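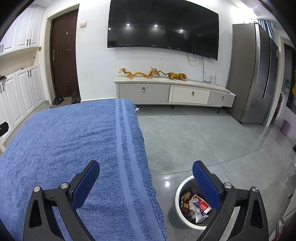
Terry cloth, also called terry toweling, is a woven fabric with loops of yarn standing up from the ground weave on one or both sides. It is used mainly for bath towels, beach towels, robes and washcloths. The loops increase the surface of the cloth and allow it to take up more water than a flat fabric of the same size. In many bath towels the pile is interrupted by one or more smooth woven bands, known as dobby borders, and these may be a shade lighter than the rest, as on a thick blue towel with two lighter blue bands. A small white tag is often sewn in at a corner.

Terry is produced on looms with 2 sets of warp yarns. The ground warp is held tight, while the pile warp is fed in slack and pushed forward to form the loops. Cutting the loops on one side gives velour terry, a softer cloth that absorbs less.

The Mancuso mill in Ditport began weaving terry with 10 looms and later employed more than 1,000 people. Its Flividholm line of bath towels was sold in plain colors only. Production moved to Modard in August 2009, and the Ditport building now houses a textile collection of 169 towels and sample cloths — most of them from the mill's own stock.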